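Setier is a cidery and public taproom founded by Geetha Bangera and Narayanan Achari. The company takes its name from an old French measure of volume once used for wine and grain. It produces dry and semi-dry ciders, along with a small range of perry.

Production began in January with a single press and 4 fermentation tanks. The first cider offered for sale, Lurkgate, was a dry blend fermented for 17 weeks and released in a run of 3,000 bottles. Trokeo, a perry, followed the next season.

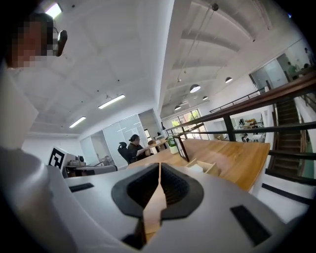 The taproom opened on May 28, 2022, with 22 seats and a short food menu — mainly cheese, bread and pickles — planned by Margarida Barros. Lakshmi Salian became head cider maker later that year and moved the blends toward sharper apple varieties. Bottles are sold at the taproom and through D'Souza, a regional distributor.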